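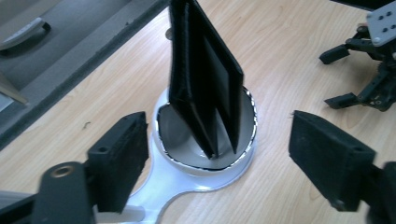
## 手持夹爪工位维护说明（Cunness 台，2023年2月19日）

先写个草稿，格式以后再整。适用于Cunness这张木纹桌上的手持夹爪，还有Sirkora标定脚本。Sun那边的台子指垫型号不一样，别照抄。

任务：钱包放入/取出白色杯托。物件就一个黑色对折钱包，一个带长弯臂的白底座杯托。

## 目录

- `calib/` 开合标定，每次换垫之后重新生成
- `logs/` 维护记录，纯文本，一行一条
- `episodes/` 数据，编号连续，废的不删，打 `bad` 标记
- `flavero.yaml` 工位参数，改之前先备份！！

## 开工前

1. 看两个指垫。内侧绒面有没有起球、掀边。掀边的直接换，别拿胶水补，上次补完指垫厚了一截，标定全飘。
2. 指垫上的小螺丝孔对齐再锁。手拧到底，再用扳手带一点点，塑料件，拧爆过两个。
3. 安装座上那个黄铜色衬套：晃一下，有旷量就停。衬套不上油，油会跑到绒面上。
4. 空夹开合 30 次，听声音。有咔哒声先查螺丝，再查连杆。
5. 跑 `sirkora calib --zero`，两指合拢时读数应归零。不归零重跑一遍，还不行看下面「常见毛病」。
6. 桌面擦一遍。绒毛和碎屑会粘到指垫上。

## 杯托和钱包

- 杯托前沿软，会往里塌。塌了用手指顶回去就行，能继续采，在备注里写 `rim_soft`。塌到钱包放不进去再换杯子。
- 底座弯臂朝操作者这边，从两指中间穿过去。朝别的方向的片段归到 `alt_pose`，不要混。
- 钱包开口边朝下放，两片略微张开。全合着也能放，但容易滑倒，成功率低。
- 钱包是空的，别往里塞卡，重量一变力阈值就不对了。
- 黑钱包配黑指垫，分割效果比较差，阈值用 `flavero.yaml` 里的 `dark_obj`，默认那组不行。

## 更换周期

| 部件 | 周期（次开合） | 备注 |
|---|---|---|
| 指垫绒面 | 1,000 | 左右一起换，不单换 |
| 指垫螺丝 | 跟绒面一起 | 旧的扔掉，别放回盒子 |
| 铜色衬套 | 3,000 | 有旷量提前换 |
| 杯子 | 看情况 | 备件在灰色盒子里 |

次数从 `logs/count.txt` 读，换完手动清零。脚本不会自己清，这个我一直想改还没改。

## 换绒面步骤

- 断电，等指示灯灭
- 松螺丝，整片指垫拿下来，不要在夹爪上直接撕
- 旧胶用酒精擦干净，晾干在贴新的
- 新绒面从下往上贴，边上不留气泡，多出来的用刀修齐，螺丝孔别盖住
- 压一会儿，装回去，锁螺丝
- 重新标定，`logs/` 里记一行

## 常见毛病

**归零读数不稳**：八成是绒面没贴平。拆下来看背面。

**夹起来钱包往一边转**：两指高度不一样，松开安装座重新对。对齐前后各存一份标定文件。

**开合发涩**：先清绒毛。连杆缝里用镊子夹，不要吹气，越吹越深。

**计数不动**：线松了，重插。漏记的次数往多了估。

## 数据状态

- 目前超过 13 段标了 `bad`，多数是换垫之后忘了标定，训练时过滤掉
- 换过指垫的前后片段，看 `pad_id` 字段区分
- 早期的片段没有 `pad_id`，统一当作 `pad_0`

## 待办

- [ ] 计数自动清零
- [ ] `rim_soft` 改成下拉选项，现在大家拼写五花八门
- [ ] Sun 台的指垫尺寸补进来
- [x] 衬套备件下单，五月份到货，到之前省着点用
- [ ] 标定文件命名统一，日期放前面

改了参数的话麻烦同步更新这个文件，光改 yaml 别人看不到。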